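Cluna Handling Robot, Six-Month Lease: Read the Second Page of the Quote First

Rating: 7 out of 10 for the robot, a lower number for the paperwork

I have bought a lot of equipment for our shop in Temerstead over the years, and most of it had the decency to be a box. You plugged it in, it made a part or it didn't, and the invoice matched the quote. The Cluna is the first thing I've signed for that has fingers, and it arrived with a price sheet written by someone who enjoys footnotes.

We make and sort formed panels, some molded plastic and some stamped metal. The job I wanted covered is dull: pick up a panel, hold it up, bring it to the right table, put it down. Then do it again. People are very good at this for the first hour of a shift and get steadily more interested in the clock after that. So in April I put in for a lease on one unit through Prollbridge, who handle the Cluna in our area, on a six-month term with an option to buy at the end.

The lease is $2,523 a month. I'm giving you the figure because I spent a long evening looking for somebody else's and found only the phrase "contact us for pricing," which I have now read more times than any poem.

What you get for the money

The monthly payment covers the robot, its charger, a basic software seat and one visit from an installer. It doesn't cover a second visit from the installer. It doesn't cover tables, floor marking, freight in either direction, or the fingers once they wear, as those are on a separate page called Consumables. A spare set is $1,000. I had budgeted nothing for fingers. You can go through an entire career in purchasing without once having a line for fingers, and I'd got most of the way.

The tables we had already. They're plain stainless, nothing fancy, and the Cluna gets along with them. Yellow tape for the floor came out of petty cash and was the best value in the whole project. If you're planning a trial, lay the squares out before the installer shows up. We did it with him watching, on the clock.

How it does with real parts

The installer's demo part was a nice little cube. We don't make cubes. What we make is flat, long and full of holes, and the first thing I wanted to know was whether the hand could hold one of our big black ribbed panels up off the carpet without a custom fixture. A fixture was on the quote as optional. I've learned to read "optional" the way I read it on a car lot.

It can. The fingers curl in around the edge from the underside, and between the ribs and the raised channel up the middle there's plenty of shape for them to work against. The stamped aluminum plates are a different kind of part and need their own setup, so count part types when you're comparing packages. The quote we got priced setup by the part type, a detail I'd missed and Meenakshi Rastogi, who does our books, hadn't. 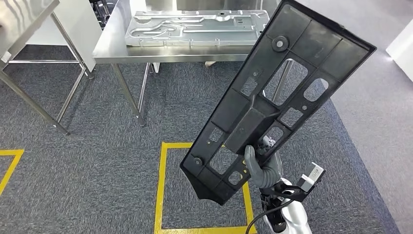
Do you need to buy the custom fixture along with the robot?

Wait on it. Run your own parts with the standard hand for the first few weeks, write down which ones give trouble, and then ask for a fixture price on those parts only. Prollbridge will still sell you one later, at the same price they quoted us up front.

Where it loses points

Speed, to begin with. The Cluna is careful in the way a new hire is careful on the day the owner walks through. On a long panel it likes to turn the part, consider it, and turn it again. You can set this faster, and we did, and then we set it back after listening to a panel meet the edge of a steel table. No harm to the table. I can't speak for everyone's nerves.

Plan on floor space, too. The footprint on the spec sheet is for the robot standing still with nothing in its hands, and I don't know anybody leasing one for that purpose. Swing a long panel through a half turn and you need a good deal more room than the drawing suggests. I'd walk the area yourself, carrying your longest part, and see what you hit. Gumaro Beltrán did this for us and hit a door frame and me.

Then the software. The basic seat lets one person teach it new moves. Want two people who can do that, say because one of them occasionally takes a vacation, and you move up to the next tier. I refused on principle, and the robot then spent a week of Gumaro's vacation doing only the jobs it already knew. Principle isn't on the price sheet but it does cost something.

The quote itself

I promised paperwork, so I'll be quick. The quote runs to seven pages. Page one has the monthly figure in large type and a paragraph about the future. Page two has the things you'll pay for. Pages three to six are terms, and page seven is a signature line with a great deal of white space around it, to help you relax.

Three items on page two deserve a phone call before you sign:

Return freight. You pay it, and it's quoted "at prevailing rates." We asked for a cap and got one without an argument, which made me wish I'd asked for more things.

Wear parts. One set of fingers comes with the unit. Whether a torn finger in the first month is wear or a defect depends on who's describing it. Get the wording in writing. We haven't torn one yet, but the spare set is on the shelf, still in its bag, the most expensive bag in the building.

Training hours. Ours were counted from when the installer arrived, and a fair amount of the first morning went to finding the right outlet. Know where your outlets are.

To be fair to Prollbridge, they answer the phone. The person who answers knows what a Cluna is, and I've dealt with larger outfits where that would count as an upgrade. When we had a fault on the wrist in the second month they talked Gumaro through it over the phone, and it was a loose screw. There was no charge. I checked the next invoice twice. 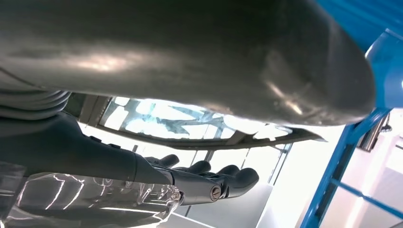
The hand at close range, beside the blue frame.

Living with the hand

The hand is where the money is and it's where you'll spend your attention. Four fingers is more than our work strictly calls for, and I did price a plain two-jaw clamp as an alternative. The clamp was cheaper by a margin I won't enjoy repeating. It would also have needed a separate set of jaws for every part type we run, and by the time Meenakshi had filled in that column the gap had closed enough that I stopped defending it.

Cleaning is easy. A damp cloth at the end of the shift does the fingers, and the housing wipes down the same way. Our plastic panels pick up a film of gray dust just by being in the same room as us, and the fingers pick it up from them. Let it go a few days and the grip does get worse. I know because we let it go a few days.

Put the five minutes of cleaning in your labor estimate. Put in the morning start-up check as well. Neither is a big number but they're both every day, and I left both out of my first draft and had to go back upstairs and explain a revised total, the kind of walk that makes a person thorough.

What I'd put in the budget if I were doing it over

The lease for the full term. One spare set of fingers, ordered with the robot so they ride on the same freight. A second installer visit, placed a few weeks in, when you finally know what to ask. The second software seat – yes, fine. Tape. Staff time for teaching the first jobs, counted at double whatever the person who'll be doing the teaching tells you. Gumaro is an optimist and so, that month, was my spreadsheet.

What I'd leave out: the custom fixture, the extended support tier (the regular one has been plenty), and the branded floor mat, a real item with a real price that I've decided not to dwell on.

Will we take the buyout? We're leaning toward it. The buyout credits part of what we've paid, and the credit gets a little better if you decide before the last month, so naturally the reminder about this arrived in the second half of a newsletter. Meenakshi wants to see one more month of hours before she'll agree, and she has the checkbook. I want to see whether it can be taught to handle the stamped plates as calmly as it does the molded panels. At the moment it treats them like something borrowed.

Who it suits: a shop with a handful of part types, decent floor space, and at least one person who doesn't mind teaching the same move over again until it sticks. If you run one part all year, get the clamp on a fixed arm and spend the difference on your roof. If your parts change every week, I'd try to get a shorter trial than ours before you commit to anything.

Good: handles big awkward panels with the standard hand, phone support that picks up, simple to clean, works with ordinary steel tables.

Less good: slow on long parts, one teaching seat, return freight on the customer, needs more room than the drawing shows.

Would lease again, with a different page two.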